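Marker pens wanted again for the learning rooms in Mornach

The learning rooms in Mornach are asking the public for marker pens before the new term. The collection starts on 21 Dec 2022 and stays open until the rooms close for the holidays.

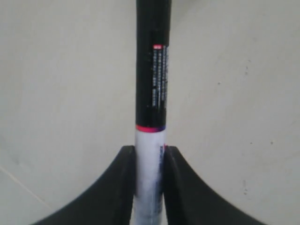 By Magdolna Kovács

Last winter the rooms received 575 pens from families and shops in Mornach and Rirnerville. Most of them are now used up, and 80 were put aside during the autumn as they did not write any more. The pens are used every afternoon for maps, posters and labels.

Uriel Mansilla, who looks after the materials, asks people to try each pen on paper before they bring it. He would like especially black ones, and he prefers pens which still have their cap. "A pen without a cap can be good on the day we get it, and after the holidays it is finished," he said.

At the rooms the pens are tried once more on a light-coloured table.
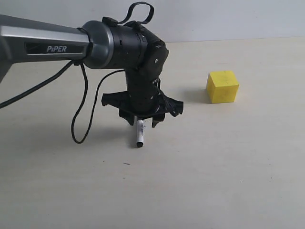

A white marker held upright over the table, with a yellow cube beside it.

Pens with a strong smell cannot be taken, because two of the rooms have windows that do not open in winter. Paint pens and pens for textile are also not needed this year. Pencils are welcome, but they should be put in a separate bag.

Dry pens will not be thrown in the general waste. The shop Sisodia in Murnska Street has agreed to take them and to send the barrels and caps for recycling. The shop did the same last year and asked nothing for it.
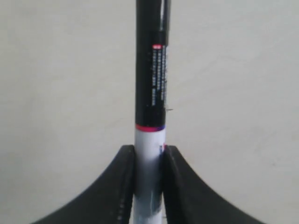 Where to bring the pens

There are 4 boxes: one at the entrance of the learning rooms, one at Sisodia, and two in the library in Rirnerville, on the ground floor and next to the children's books. Larger amounts can be given directly to Mr Mansilla in the afternoon. New pens should stay in their packet.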